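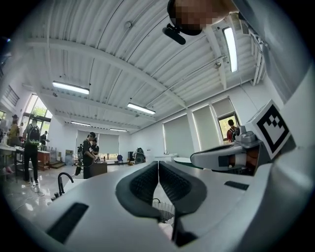 wire basket, in the background

Kevov Home Forum > Kitchen and Pantry > Storage

Topic: Wire baskets for onions and potatoes, or something closed?

shelfpaper407
Moved into a place with no pantry in March and I'm down to one deep cabinet next to the stove and a shelf in the garage. I buy onions and potatoes in bulk, and I lose too many of them. The onions sprout and the potatoes go soft. I have been using small wire mesh baskets and a friend says they let in too much light. She keeps hers in a lidded bin with holes in the side. Before I spend money I'd like to hear what people use, and for how long things last.

dryrack
Wire is fine for onions. Air matters more than light with them. Potatoes are the ones that turn green, so those need to be dark. Two different problems, and I think you're treating them as one.

Also don't keep either one next to a stove. That cabinet is going to be warm every time you cook dinner.

marlpit
Agree about the stove. Mine go in paper grocery bags with the top folded over once, on the basement floor. The bags cost nothing and I throw them out when they get dirty. Potatoes last me into spring that way if I check them every couple of weeks and pull the bad ones.

oldhinge
I'd disagree on paper. I did that for years in a garage and the bags got damp on the bottom, then the potatoes on the bottom rotted and took the rest with them. I switched to the Susten stacking baskets, the coated wire kind, with a dark towel over the potato one. 7 months in and I've thrown out hardly anything.

marlpit
Is your garage floor concrete? Mine is too, but I have a board under the bags. That may be the difference.

oldhinge
Concrete, no board. Fair point.

shelfpaper407
The garage gets down near freezing in January. Is that too cold?

dryrack
For potatoes, yes. They get sweet and they brown too fast when you fry them. Onions can take it colder, as long as they don't freeze. If you have an inside closet on an outside wall, try that for the potatoes in winter and leave the onions in the garage.

tinlid
I have a different view on baskets in general. Thin wire leaves marks on soft produce. Fine for onions, but I had sweet potatoes in one and every spot where a wire pressed in went bad first. I line mine with a piece of cardboard now. It blocks some of the air, but not enough to matter.

The other thing is the size of the opening. If you use the small mesh kind, garlic stays in. With the wide bar kind it falls through and you find it behind the shelf a year later.

grovel_bin
Everyone is going to say baskets, so I'll say the Fodix crock. Unglazed clay, lid with vents. It is heavy and it cost me more than I wanted to pay, but the onions keep and the cabinet doesn't smell. It holds maybe one bag, so it won't help if you buy in bulk.

dryrack
I had one of those and the inside got moldy. You have to wash it out and let it dry fully between bags – a full day at least, more in summer. I gave up on it.

grovel_bin
I wipe mine out between bags and have never had mold. Depends on your humidity, probably. I'm in a dry area.

shelfpaper407
I'm not in a dry area. So no crock.

Is it true you can't keep onions and potatoes together? I've read it both ways.

marlpit
I keep them apart. Mine sprouted faster together.

oldhinge
I keep mine in the same stack, onions on top, and can't tell any difference. I think people repeat that one without trying it.

dryrack
I tried it one fall, same bag of potatoes split in two. The half next to the onions sprouted first. That was a single test in a single house, so take it for what it is. But moving one basket to another shelf is free.

tinlid
Check what you're buying too. Sweet onions don't store, whatever you put them in. The yellow ones with tight dry skins do. I bought a 20 pound bag of sweet ones at Shi Market and had to chop and freeze most of it within 8 days.

shelfpaper407
I've been buying the sweet ones. That could be a good part of it.

Plan for now: yellow onions in the wire baskets on the garage shelf, potatoes in the hall closet in a bag with a board under it. I already own the baskets, so the only cost is the board. I'll post again in May and say how it went.

oldhinge
Put a towel over the potatoes too if the closet has a light in it.

marlpit
And write the date on the bag.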